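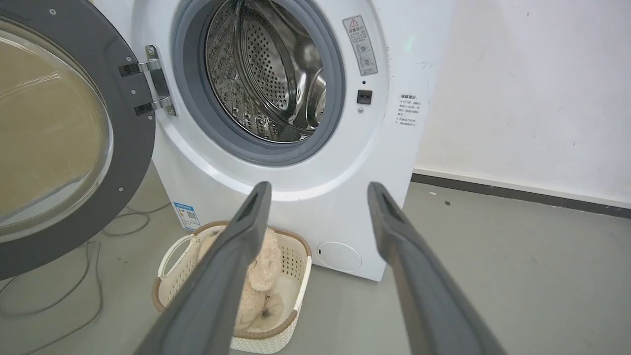 Progress report: household chores trial, laundry stage
Clorkitz, for the Rurkeo program office
22/06/2025

1. What this stage covers

The grant asks whether a general-purpose arm can take over ordinary chores in a home with no changes to the appliances. Since May we have worked on one chore only, loading a front-loading washer from a basket on the floor. Work on shop shelving (the Dremero site) is paused until this is finished.

2. Setup

We use a standard white machine with a round door and a plastic basket placed directly in front of it. The load for early runs is a single soft item, usually a plush toy. Plush is forgiving to grip and easy for the wrist camera to find. Mixed clothing comes later.

3. Results so far

We logged 956 attempts. Picking the item out of the basket is now dependable. Getting it fully into the drum is less so. The usual failure is a limb or corner left hanging over the rubber gasket, which a person would tuck in without thinking. The arm has to be told to check for it, and the check adds about 24 seconds.

Opening the door works when the handle side is clear. Closing it is worse. The arm pushes too low on the door and stops short of the latch. Two of the gripper fingertips cracked doing this and were replaced from stock.

4. Can it do the chore yet?

With one item and a fixed basket position, mostly yes, and slowly. With a full basket, no. Towels and sheets come out in clumps, and the arm has no good way to tell one sheet from two. We do not expect to solve that under the present grant — a loading routine for small items is realistic.

5. Changes to the plan

The Yoshida force sensor arrived late and will be fitted next. Sevim Tokgöz has taken over the door-closing work and has rewritten the approach path so that contact is made higher up. Five days of testing are set aside for it.

6. Requests

We ask to move the unspent travel money to spare fingertips and a second basket of a different shape. No extension is requested at this point.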